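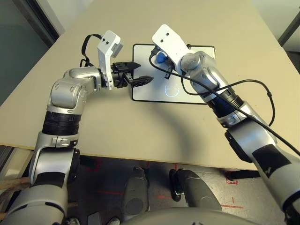
Photo: Govthorpe Money

12/08/2025 | By the Small Caps desk

I'd been told she didn't do interviews, so I was a bit surprised when the manager of the Vallumik smaller companies fund rang me back herself and asked whether I'd mind coming over before lunch. I didn't mind in the least. I've had a small slice of my own savings in that fund for years (declared here so the compliance people don't have to chase me) and I had a list of questions going back almost as long.

Her office in Govthorpe is at the back, above the bins. There's one screen, turned off when I got there, and a heap of annual reports with torn envelopes sticking out of them as bookmarks. She still has them posted. "I read them backwards," she told me, before I'd even got my coat off. "Notes first, then the cash flow, then the chairman's bit if I'm still awake. If you start with the chairman you've already had a nice story told to you, and then you go looking for numbers that fit it."

She has been running the fund for eight years and it holds 47 companies, most of which I'd bet you couldn't name. I couldn't. I asked if that was too many to keep in one head and she laughed at me.

"You don't keep them all in your head at once! Most of them are just getting on with it. They make their valves or their labels or whatever it is, they pay the dividend, they write to me twice a year. It's always a handful that takes up the week."

This summer's handful is no secret. Wumosholm, the cold storage business, is her largest holding and has had a lovely run, closing at 1,805p the night before we met. I'd expected her to be pleased. She pulled a face.

"I'm pleased for the people in the fund, of course I am. But when I first bought it you could get the whole freehold estate for less than it would cost to build, and you got the business thrown in. You can't say that any more. So now I have to ask myself whether I'd buy it today, and if I wouldn't, what am I doing sitting on so much of it?"

Well, would she? There was a long gap here, long enough for me to finish my tea.

"Some of it. I've been selling a little on the way up. I always sell too early, you can put that down, everybody here knows it. I'd sooner leave a bit for the next person than be stood there when the lights come on." 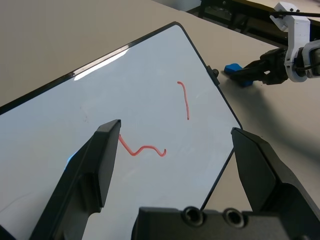

Profit warnings were the thing I most wanted to get on to, and one in particular. Jemal, which makes packaging for chemists' shops, was in the fund's top ten at the start of the year, and in April it told the market that two big customers had put off their orders. You'll remember the share price, or if you don't, look at the short stroke in the upper right of the whiteboard, the one with the little hook at its top that then drops almost straight down. Jemal's chart for the month was near enough that shape: a bit of a wobble while people were still hopeful, and then down it went. She was on a train when the statement came out and read it on her phone in the corridor, next to the loo.

"It's a horrid feeling, and I've never got used to it. Your stomach goes. And the very first thing you want to do is ring the broker and have it gone, so you don't have to look at it any more. That's exactly when you shouldn't be allowed near a phone."

What she did was go back to the last set of accounts and look at the debt. There wasn't much. Then she rang the company and asked the finance director the same question three different ways, which is a trick I'm going to pinch. "If the answer gets longer each time, I worry. His got shorter. I think he was fed up with me."

She kept the shares, and bought a few more once they'd stopped falling. They haven't come all the way back. I pressed her on that, as I think a lot of readers would want me to, and she was pretty straightforward about it.

"I may be wrong. Those orders were put off and they could be put off again. If they're still talking about delays at the full-year results then I've misread it, and I'll sell and say so in the letter. I've had to write that letter before. It's a rotten afternoon's work."

We got on to small companies in general, and whether there'll be any left to buy. She thinks the bids will keep coming while prices on the junior market are where they are, and she's in two minds about it. A takeover gives the fund a nice jump on the day, but the money then has to go somewhere, and the new listings haven't been turning up to replace the ones that leave. "I get a cheque and I lose a good company I spent ages getting to know. People congratulate me and I go home a bit glum."

What about everyone chasing the giant technology shares? She doesn't own any and doesn't mean to, though she was less rude about them than I'd hoped. "They're marvellous businesses. I just haven't anything to add. There must be hundreds of people reading every word those firms put out. When I go to a results meeting for one of mine, sometimes there are more biscuits than analysts."

I asked for one thing an ordinary saver could do this week, and she said to find out what they're paying in charges across everything they own, old workplace pensions included, and write it down in pounds. Percentages, she reckons, are too easy to shrug off. I did mine on the bus home and I wasn't thrilled.

As for her own money, it's nearly all in the fund, apart from some premium bonds her aunt gave her. She's never won more than the smallest prize on them. She's keeping those too.

Related articles
Wumosholm: is the cold storage boom already in the price?
Jemal half-year results, line by line
How to read a cash flow statement over breakfast
Junior market round-up: the bids keep coming
What your old workplace pension is costing you

Contact us | Terms | © Govthorpe Money 2025 | Back to top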